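9. Juli 2019, Notiz zum Wechselkursmodell

Hòa hat den Lauf mit den Kronenpaaren noch mal angestoßen, diesmal mit Fenster 64 statt 11. Die Trefferquote sieht auf dem Papier besser aus. Ich traue dem nicht. Der ganze Gewinn kommt aus zwei Tagen im Mai, an denen der Spread sowieso auseinanderlief. Nimmt man die beiden raus, bleibt ein Ergebnis, das man auch mit »Kurs von gestern« bekommt.

Riet B. meint, das sei bei jedem Volatilitätsmodell so. Mag sein, aber dann brauchen wir keins.

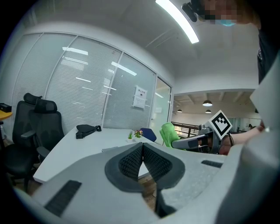 Zweites Problem: die Zeitstempel von Minhas. Tineke hat die Fixings gegen unsere eigenen Mitschnitte gelegt, und an 4 Terminen liegt Minhas eine Stunde daneben. Riecht nach Sommerzeit, passt aber nicht zum Umstellungstag. Anfrage an Arville ist raus, bisher nur eine Eingangsbestätigung. Bis das geklärt ist, würde ich keine Intraday-Zahl aus dem Feed in den Bericht nehmen, auch nicht mit Fußnote.

Roel will Hondenix als Absicherungskosten einrechnen. Einverstanden, aber bitte mit den echten Geldkursen. Mit Mittelkursen verdient jede Strategie Geld, das hatten wir bei Moddale schon.

Offen:

- Lauf ohne die beiden Maitage, Fenster 11 und 64 nebeneinander (Hòa)
- Random Walk als Vergleich in *jede* Tabelle
- Rohdaten der 4 Termine sichern, bevor Minhas sie still korrigiert (Tineke)
- Roll-Termine prüfen, im Skript steht T+2 auch für USD/CAD, das ist falsch

Die Grafik mit der kumulierten Rendite habe ich aus dem Entwurf genommen.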